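1/ I want to write a few posts about the rain barrels at our school. I teach in the upper grades and I help with the environment club. English is my third language, so please be patient with my sentences.

2/ It began with a question from one student, Hauwa Nnaji. She asked why we water the school garden with drinking water when the roof is so large. I did not have a good answer. I said I would find out, and then I had to do it.

Two pictures, a tabletop and a block with ridges.

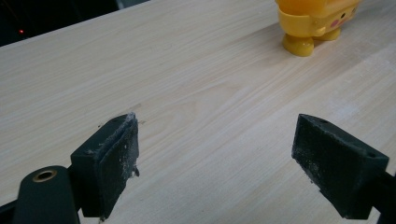
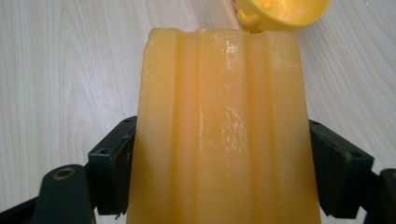 3/ First we measured. The students read the water meter before and after each watering. In one month the garden used 900 gallons. I thought there was a mistake, so we repeated it the next month. The number was nearly the same.

4/ We looked at where the water went. A lot of it went to the path beside the beans, where the hose had a leak at the joint. We replaced the joint before we bought any barrel. I recommend this order to other schools.

5/ Then we wrote to the district. Our first letter was two pages and it got no reply. Ibrahim Danladi, who teaches chemistry next door to me, cut it to one paragraph and added a drawing of the downspouts. The reply came in four days.

6/ The district allowed 4 barrels, only on the south wall, with locked lids and a screen against mosquitoes. The overflow pipe must go to the grass and must stay away from the foundation. These conditions are reasonable and I copied them here because other teachers asked me.

7/ We got the barrels through a small local supplier, Oravec. They were food barrels before, and one of them still smells of olives. The students like this one the most. They named it Kumix and I did not ask what it means.

8/ The difficult part was the stand. A full barrel is very heavy, and our first stand was made for flower pots. Lionel Tessier from the wood shop looked at it for a short time and said "no." He built the second one with the tenth grade, and it is level, even on our bad ground.

9/ Some parents asked if it is safe to eat vegetables watered from the roof. It is a fair question. Our rule is that barrel water goes on the soil and never on the leaves, and we wash everything. For the lettuce we still use the tap.

10/ We now have 21 students in the club. In winter we had 15. I would like to say it is because of the barrels, but the seed exchange in March also brought many new faces.

11/ What did not go well: in July there was a long dry time and the barrels stood empty. We had no plan for the summer. Next year we will put mulch on all the beds before the vacation, and families will share the watering by turns.

12/ If your school has a garden and you want our letter or the drawing of the stand, write to me and I will send both. The stand drawing is by hand, but the measurements are correct. Lionel checked them twice.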